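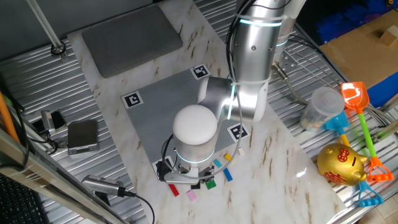 The fault code was 413 and it wasn't in the manual.

Benedicta Gyamfi checked twice. The list went up to 412, then jumped to 420, like somebody had torn out a stair. She wrote it on the back of her hand. No paper. There was never any paper in the cell, Hamdan had a rule about it.

Almost four in the morning. Three hours left before the Vedance people came in with their coats on and their coffee, wanting to see a thousand clean placements. They had been promised 1000. It was in the contract, a number with its own line.

She hit reset. Rings came up cyan, all of them. Fine. Everything always looked fine.

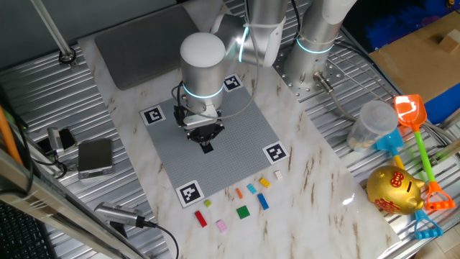
The Illolau cell, night shift.

The arm went down. Slow, nice, the way she'd taught it. Then at the bottom it kept going. Not far. A hair. But the plate under it creaked, and she felt the creak in her teeth, and she slapped the red button so hard her palm stung.

Force limit should of caught that. Force limit was set at 105. She had set it herself in May, she remembered the sandwich she was eating.

She pulled up the page.

2120.

She sat down. Stood up again. Looked at it from closer, as if that helped.

You could put your hand in there at 105. That was the whole idea, people put their hands in there all day. Straighten a brick, nudge the plate, arm bumps you, arm says sorry and stops. At 2120 it would not say sorry. It would go straight through to the marble and then report a succesful placement.

She had put her hand in there. An hour ago. Twice.

She phoned Hamdan.

"It's the update," he said. Thick voice, asleep or nearly. "Nestico pushed one at midnight. It changes the units."

"It changes the what?"

"The units. You have to re-enter them. There was an email."

"Hamdan. My hand was in there."

Nothing on the line. A tap running somewhere in his house, then not running.

"Is your hand all right?"

"Yes."

"So type in the old number and run it. Please. They're on the early train."

She looked at her hand. 413, going blurry with sweat.

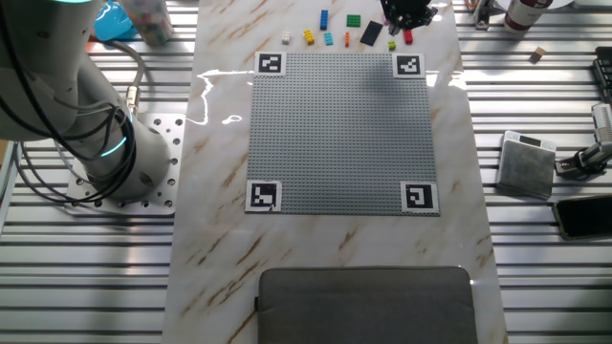
The old number. In what, though? If the units had moved then 105 wasn't 105 any more either. It could be nothing. It could be plenty. She scrolled for the little letters that should come after the figure and there weren't any. Just the box and the cursor going on, off, on.

She read the email. It was there, under a newsletter. Four paragraphs on the new color scheme and one line at the end. Values may need to be reviewed. May.

She typed 105. Deleted it.

Typed it again and took her finger off the key.

Who else had this? Illolau ran cells in other buildings. Other people on nights, with other arms, leaning in over the plate to fix something crooked because it was quicker than stopping the run. Same midnight. Same email under the same newsletter. 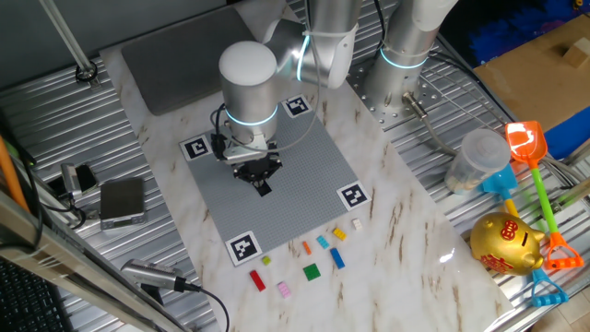

She went round the back and found the main switch by feel. It was stiff. It took both hands and then it went over with a clunk, and the fan she'd stopped hearing months ago stopped too.

Then the phone list. It was old, half the names had left. She started at the top anyway. First one rang out. Second one rang out.

Third one picked up, a man, out of breath, machine noise behind him.

"Don't put your hands in it," she said.

"Who is this?"

"Benedicta, from nights. Are your hands in it?"

"One sec," he said - and she heard him put the phone down on something metal, and walk away.

"No," she said. "No, no. Come back. Pick up."

The noise went on. She pressed the phone into her ear till it hurt and shouted his way, over and over, into a building she had never seen.

Then footsteps.

"Sorry," he said. "Had to hit the stop. What were you saying?"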